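# Putting in and taking out soft contact lenses

Notes for new wearers at Sleiman Opticians, written by Imad Dabbas. Last changed in November.

These notes go with the teaching appointment and don't replace it. If your optician showed you a different way and it works for you, carry on with that. They cover soft daily and monthly lenses. There is a short part on rigid lenses near the end.

## What you need

- Your lenses, still sealed if they are new
- Soap without perfume or moisturiser
- A towel that doesn't shed fluff
- A mirror that stands up by itself
- Contact lens solution and a clean case, if you wear monthlies
- Your glasses, within reach

Leave yourself plenty of time for the first few mornings. Half an hour is not too much, and it gets down to a minute or two within a few weeks. Put lenses in before make-up and take them out before you remove it.

## Before you touch a lens

Wash your hands with soap, rinse them well and dry them completely. A lens clings to a wet finger and won't move across to the eye, and tap water should never get onto a lens or into the case. Cut your nails short on the hand you use, at least while you are learning.

Start with the same eye every day. Most people go with the right. If the two prescriptions are different and you swap the lenses over, you will spend the morning wondering why the bus numbers look soft.

## Checking the lens

1. Shake the blister pack gently so that the lens floats free, then peel back the foil.
2. Slide the lens out with the pad of a finger. Don't pinch it with your nails or use household tweezers.
3. Rest it on the tip of your index finger and hold it up to the light, level with your eye.
4. Look at the edge. A lens the right way round is shaped like a bowl. If the rim flares out like a soup plate, it is inside out.
5. Look for nicks, tears and bits of fluff. Rinse off fluff with solution. Throw away a torn lens, however small the tear.

Some makes print tiny numbers or letters on the lens to help with step 4. If yours does and they read backwards, turn it over. An inside-out lens won't harm you, but it moves about when you blink and feels scratchy.

## Putting it in

1. Dry your index finger again and set the lens back on the tip.
2. With the middle finger of the same hand, pull down your lower lid.
3. With the other hand, reach over your forehead and hold the upper lid up. Hold it right at the lashes. If you hold higher up the skin, the lid can still blink and it will.
4. Look straight into the mirror and keep both eyes open. Some people find it easier to look up and place the lens on the white.
5. Bring the lens to the eye slowly until it touches. You don't need to press.
6. Look down, let go of the lower lid, then the upper one. Close the eye for a moment.
7. Cover the other eye and check that you can see clearly.

If the lens stays on your finger, the finger is too wet or the lens is not quite touching. If it folds in half, put it in your palm with a few drops of solution and rub very lightly until it opens out.

Stinging that goes on after a few blinks means there is something under the lens. Take it out, rinse it with solution and try again. If it is a daily lens and it still stings, open a new one.

## Taking it out

1. Wash and dry your hands again.
2. If the lens feels dry, put in a rewetting drop made for contact lenses and wait a minute. We keep Naltolel drops at the desk, though any drop marked as suitable for your lens type will do.
3. Look up and pull down the lower lid.
4. Touch the bottom of the lens and slide it down onto the white of the eye.
5. Squeeze it gently between the pads of your thumb and finger and lift it away.

If you can't feel a lens with your finger, stop and check your sight in that eye before you try again. It may already have come out. A lens can't travel behind the eye, but it can tuck itself under the upper lid. A drop and a few slow blinks will usually bring it down. Ring us if it doesn't.

## Cleaning monthly lenses

Put the lens in your palm with fresh solution and rub each side with a fingertip, even if the bottle says 'no rub'. Rinse, put it in the case and fill the well with new solution. Never top up what was left from last night. In the morning empty the case, rinse it with solution and leave it open, face down on a clean tissue. Change the case as often as the solution maker says, and at least every three months.

Daily lenses go in the bin after one wear. Please don't flush them or wash them down the sink. 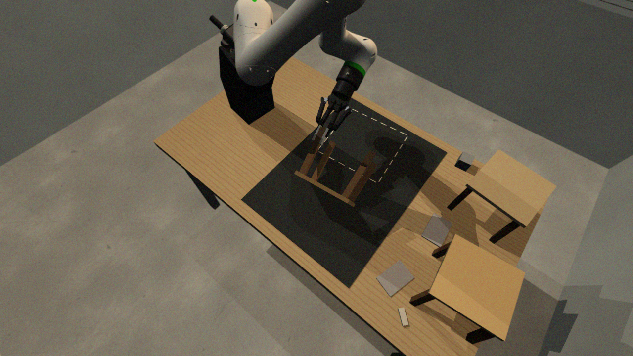
Dropped lenses are the thing new wearers ring us about most, and where you sit makes a good deal of difference. A bathroom basin is the worst place, with the plug out especially. Sit at a table if you can, with the mirror propped in front of you and something plain and dark laid down first. The black mat on the tabletop in the picture is much larger than you need, but the colour is right – a pale blue lens shows up on black, and it is easily lost on bare wood with a fine grain like the rest of that table. Wipe the mat down before you start and choose one with a smooth surface. If a lens does land on it, pick it up with a finger wetted with solution, then clean and disinfect it fully before it goes near your eye. A daily lens that has been dropped should be thrown away.

## Rigid lenses

Rigid lenses are smaller and go straight onto the coloured part of the eye. They are also easier to chip, so a soft, clean surface under your hands helps. For removal, many wearers use a small rubber sucker. Check first that the lens is on the centre of the eye, as the sucker must not be pressed onto the eye itself. We will show you how at the desk before you take one home.

## When to leave them out

Don't wear lenses for swimming or showering, and don't sleep in them unless you have been told that yours are meant for it. Leave them out when you have a cold that has reached your eyes.

Take them out straight away if you have:

- redness that wasn't there in the morning
- pain, or light that hurts
- blurred sight that doesn't clear with blinking
- a sticky discharge

Keep the lenses and the case, wear your glasses and ring us the same day. If we are closed and the eye is painful or your sight has dropped, go to eye casualty or ring 111.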